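Pistavent Opens Its Bottle Return and Refill Program to All of Planata

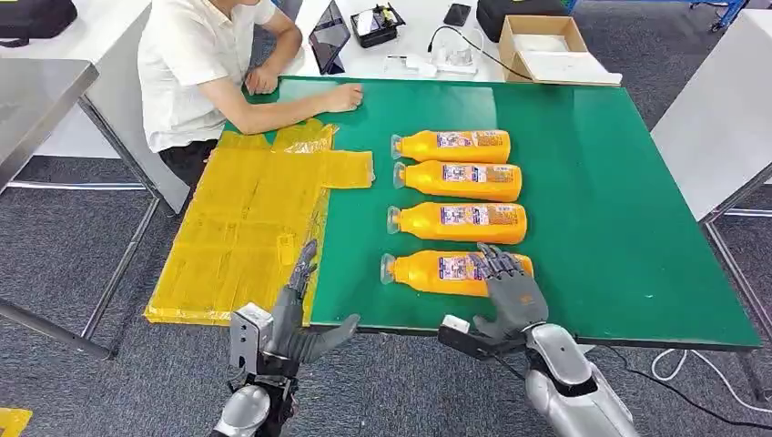

Pistavent Community Supply, Reuse and Refill Department

PLANATA, 25/12/2023. Households across Planata can now bring back their empty bottles and have them refilled close to home, thanks to a wider launch of the Pistavent refill program. What started in June as a small trial at the MacRitchie Street counter is now open to every neighborhood in town, and we could not be happier to see it grow!

The idea is a simple one. Dish soap, hand soap, laundry liquid and floor cleaner are mostly used up long before their bottles wear out. A sturdy plastic bottle can be washed and filled again many times, yet most go into the trash or recycling after a single use. With the refill program, residents bring any clean bottle with a working cap to one of 4 counters, choose what they need from the taps, and pay by weight for the liquid alone.

The trial drew 211 households in its first season, many more than the department had planned for. Families came with shopping bags full of bottles they had been saving under the sink (some of them for years, by the look of the labels), and several apartment buildings set up shared shelves in their lobbies so that one neighbor could make the trip for everybody. Those shelves were never part of our plan. They worked so well that we now have a short guide for any building that would like to start one.

The 4 counters are at MacRitchie Street, the Tullska market hall, the Planata bus station and the east branch library. MacRitchie Street and the market hall carry the full range of products. The bus station and library counters are smaller and carry dish soap, hand soap and laundry liquid, with more to follow as space allows. All of them are on the ground floor with step-free entry, and the market hall counter has a lower tap that can be reached from a seated position.

Tullska, the local soap works that fills our bulk drums, has also come up with a new laundry liquid for the wider launch. It has no added scent, something residents asked for again and again on the comment cards during the trial. The recipe went through 20 test batches before it was ready, and the people who tried the early ones at home deserve a big thank-you for their patience and their very frank notes! The drums go back to the soap works when they are empty and are used again, so the same thinking runs through the whole chain.

Bringing a bottle for the first time is easy. Rinse it with warm water, leave the cap off overnight so that the inside can dry, and peel away the old label if it comes off without a fight. A label that will not budge is fine, and counter staff will put a new sticker over it with the product name, the safety directions and the fill date. Please do not bring bottles that have held motor oil, paint, garden chemicals or bleach. Food and drink bottles are not accepted for cleaning products either, so that nothing at home gets mistaken for something to drink. Anyone without a suitable bottle can borrow one from the counter for a small deposit, paid back in full when the bottle comes home.

The program will also visit schools. Starting with the spring term, the department is offering a free 28-minute classroom session on where packaging comes from and where it goes, with plenty of hands-on sorting and a weighing activity that was a real hit in the first classes to try it. The session fits inside one normal class period and needs nothing more than a table and a sink nearby. Teachers can ask for a visit through the school office, and the department will bring all the materials.

Clubs, places of worship and small businesses can join too. Cafes and hair salons that use larger amounts can book a drum swap at MacRitchie Street, which saves waiting at the tap and keeps the line moving for everyone else. Swaps are booked one week ahead, and larger orders may take a little longer in the first month while we learn how much each counter needs.

Opening hours, the current product list and prices are posted at each counter and on the notice board in the market hall. The full ingredient list for every product is kept in a binder beside the taps, and staff are glad to go through it with anyone who has allergies or sensitive skin.

Residents with questions about the program, and buildings that would like the shared shelf guide, can stop by any counter during opening hours or write to the Reuse and Refill Department, Pistavent Community Supply, MacRitchie Street, Planata. Press inquiries go to the same address, marked "Refill launch."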